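Formation continue > Hygiène et entretien des locaux > Module 4 > Séance 2

Égouttage et rangement de la vaisselle
Support de cours — R. Pangaribuan

1. Objet de la séance

La séance 1 portait sur le lavage manuel (prélavage, bain détergent, rinçage). On traite ici de l'intervalle entre le rinçage et la remise en placard. Le séchage à l'air sur égouttoir est la méthode retenue dans ce module. L'essuyage au torchon reste admis pour les pièces à usage immédiat, à condition que le linge soit propre et changé à chaque service.

2. Définitions

Égouttoir : support ajouré maintenant les pièces au-dessus du plan de travail.
Eau retenue : eau qui demeure sur la pièce une fois l'écoulement terminé. Elle se loge surtout dans le pied annulaire des bols et sous le rebord des assiettes.
Entraxe : distance entre deux fils porteurs consécutifs.

3. Écoulement selon la forme

Une assiette posée de chant présente deux faces presque verticales. L'eau descend vers le point bas et quitte la pièce au contact du fil. L'inclinaison doit être la même pour toute la rangée, faute de quoi deux assiettes voisines se touchent en partie haute et retiennent un film d'eau entre elles.

Un bol se place ouverture vers le bas, légèrement incliné. Posé à plat sur une surface pleine, il enferme de l'air humide et sèche mal. Les formes carrées demandent plus d'attention que les rondes : on oriente un angle vers le bas pour que l'eau s'y rassemble et s'écoule.

4. Ordre de chargement

a) Assiettes d'abord, sur un côté, entre les fils.
b) Bols ensuite, dans la partie libre, sans emboîtement.
c) Couverts en dernier, dans un bac séparé, manches vers le bas sauf pour les couteaux.

Le déchargement suit l'ordre inverse. On saisit les bols par l'extérieur, les assiettes par la tranche, sans poser les doigts sur la surface alimentaire.
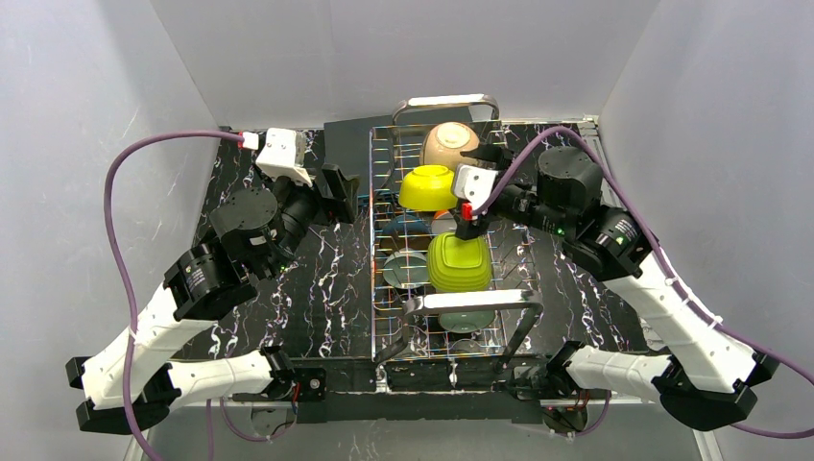

Les égouttoirs à poignées se déplacent par les deux extrémités à la fois, après retrait des pièces lourdes. Le plan situé dessous est essuyé à chaque déchargement — l'eau stagnante y laisse un dépôt calcaire difficile à reprendre à froid.

5. Entretien du support

Brossage des croisements de fils une fois par semaine, détartrage au vinaigre blanc dilué, rinçage abondant. Tout point de rouille sur un fil chromé entraîne le remplacement de l'égouttoir.

6. Travail à rendre

Rédiger une fiche de poste d'une page décrivant le chargement d'un égouttoir pour un service de votre choix. À remettre à J. Rutherford, salle 648, avant la séance 3.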